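Review: the Trosora host-and-visitor kit for twinned communities

If your town has a partner community somewhere across the world and you're the one who ends up with the spare-room list, this box may make you very happy. It certainly did me!

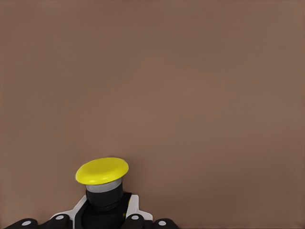
Jemley, May 2025

We've been paired with Gbeho for four years now, and until this autumn I ran every exchange visit out of a blue ring binder and my own memory. The binder was fine for who was sleeping where. It was hopeless for everything that makes people want to come back: who had lost a parent since the last trip, who would rather walk than be driven, which of the teenagers had promised to write to each other.

The Trosora kit comes from a small publisher called Tatasstead and arrives as a flat box with a host handbook, a visitor handbook, a set of conversation cards, a fold-out planner for a visit of up to 11 days, and a pad of household forms. There's no app and no login. I know some of you will be disappointed by that, but my hosts range from 19 to 84 and every one of them can use a pencil.

Start with the household form. It's one page, both sides, and whoever wrote it has clearly slept in a stranger's spare room. It asks what time the house goes quiet. It asks whether there's a key, and who the guest should ring if they get lost. It asks what the family normally does on a free evening, and I love that question, as half our hosts used to knock themselves out planning entertainment when the visitors would have been thrilled with a sausage on bread and the neighbours over the back fence.

The planner is the best thing in the box. Each day has a shared column and a home column, and the handbook is strict about leaving the home column alone. I grumbled, then I did as I was told for the March visit, and it was the most relaxed group we've ever had. Driss Bouazza, my opposite number in Gbeho, used the visitor handbook with his lot before they flew and rang me to say the chapter on gifts had saved several suitcases' worth of weight (they usually bring enough honey to open a shop).
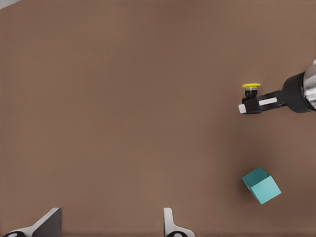 The cards I was less sure about. There are 500 of them, sorted by colour into easy, middling and brave, and my first thought was of dreadful icebreakers in church halls. We put out the easy ones at the welcome dinner and they did the job. The middling pile is where it gets good. "What did your street sound like when you were ten?" kept one table going until they were stacking chairs around us. I'd leave the brave pile in the box until people have had a few meals together. One or two of those are a bit much over soup.

Grumbles, then. The box itself is flimsy and mine split at a corner on the way back from the post office. The dietary section has too little room to write in, and I've taken to stapling a second sheet behind it. There's a chapter on getting schools involved that assumes both communities share a school calendar, and ours don't come close. We're on summer holidays when Gbeho is flat out with exams. I wrote to Tatasstead about that one and had a very friendly reply from Reda Naciri, who edited the handbooks and says a revised chapter is on the list. I'd asked about extra household forms as well and a fresh pad turned up with the letter.

One box did our whole group of 2 dozen or so households without trouble, provided you photocopy the planner before anyone writes on it. I didn't. Learn from my scribbles. The handbooks are plain enough to pass straight to a nervous first-time host, and I've had two of them come back saying they read the thing cover to cover in one sitting.

We'll be taking it the other way next, with our people as the guests, so I'll finally get to fill in the visitor side myself. I've already got a brave card tucked in my passport for Driss.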